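Evening, after supper

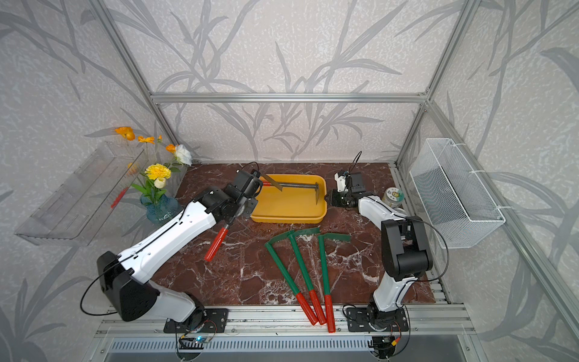 *Gray leaves on the walls, and the yellow tray.*

I finally sat down to answer Nuala Fahy's letter, and I do mean a letter, 2 pages in blue ink with a pressed fern tucked in the fold (it crumbled all over my lap, bless her). She could have called me, I suppose, but then I wouldn't have her big looping capitals to look at while the kettle boils!

I got out the Cuvwood paper I've been hoarding, 100 sheets when I bought it and a good deal thinner now, and wrote until my hand cramped up. I told her about the garden, and about Thu Triệu's new baby, and then I rambled on for half a page about Mother's old recipe cards, which Nuala will understand. I spelled "rhubarb" wrong twice and left it that way.

Six stamps left in the drawer. I'll walk it down to the mailbox in the morning, before the coffee if I can manage it, and buy more on the way home.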